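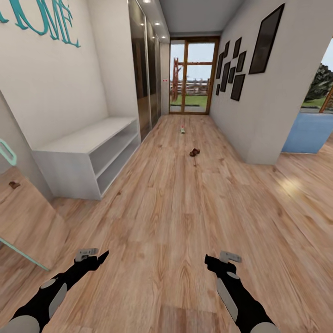 News from the Tinidby Seed Library

Well, it has been a full season, and I have been meaning to write this since the first frost, so please forgive me if it rambles a bit. The short version is that the shelves are in better shape than I can remember, and there are beans. So many beans! We took in roughly 400 packets this fall, and I would guess half of them are some kind of pole bean.

The one everybody asks for is the Brzozowska, the speckled one that Barbara Żak has been growing along her driveway for years. She brought us a whole coffee can of it in September (thank you, Barbara), and we have split it into small envelopes so it goes further. Two envelopes per household for now, please. They like a tall support and they sulk in cold soil, so don't be tempted to put them out in April the way I did.

If you are returning seed, let it dry on a plate for a couple of weeks before you bag it. Write the variety and the year on the envelope, and the town too if it came from somewhere other than here. We had a lovely batch of squash come in marked only "good one," and I would dearly love to know whose it was.

Nikola Nowicki is putting together the tomato list for spring and would like your suggestions by the end of November. He already has Nundska and the little yellow Zurkosberg, and he is looking for a paste type that doesn't crack in a wet August. You can leave him a note in the catalog drawer or catch him at the potluck, where I'm told he is bringing the pickled beets again.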